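New router week, in pictures

Well, we've finally done it. After two years of me moaning about the wifi at the back of our office in Wollisdale, the old box has gone in the recycling and we've got a proper new one. I promised a few people at the Brerari end that I'd put something up about it, so this is my little gallery page (a gallery of one so far, but I'll add to it as I go!).

A bit of background for anyone who hasn't had to sit through it already. The old router lived on top of the filing cabinet by the door, and the signal gave up somewhere near the kettle. Xolani Tshabalala used to carry his laptop into the corridor for video calls, which was fine until February, when the corridor was freezing. Theerawat Ratanaporn did the shopping around and talked me out of the most expensive one, so we came in at £70 and I've spent the difference on biscuits. 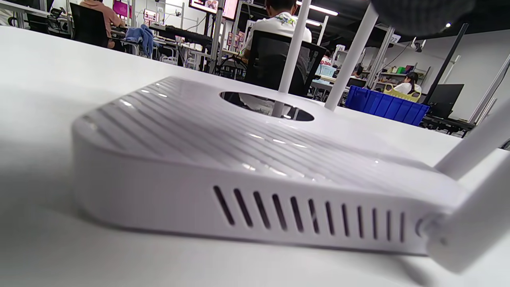

The new arrival on the white table. I love the slanted ridges across the top, and look at those antennas!

I know it's only a router, but I do think it's a handsome thing. Our last one was black and picked up every fingerprint going, so I was dead set on white. The slots down the long side are slanted as well, same as the ridges, and somebody obviously enjoyed drawing that. I can already tell the ridges are going to collect dust, mind you, so I've put a soft paintbrush in my drawer ready.

Setting up was mostly painless. We kept the network name as Zwane so that the printer wouldn't sulk, and it sulked anyway. If your laptop is still hunting for Kerkex, that's the old guest network and you can tell it to forget that one. The new guest password is on a card by the kettle. Please don't change it, Xolani.

Next job is the cables under the desks, which I'm not looking forward to one bit. I'll take some before and after pictures if I can face it.

969 views | 2 comments | Share
Contact us | © 2022 Wollisdale office blog | Back to top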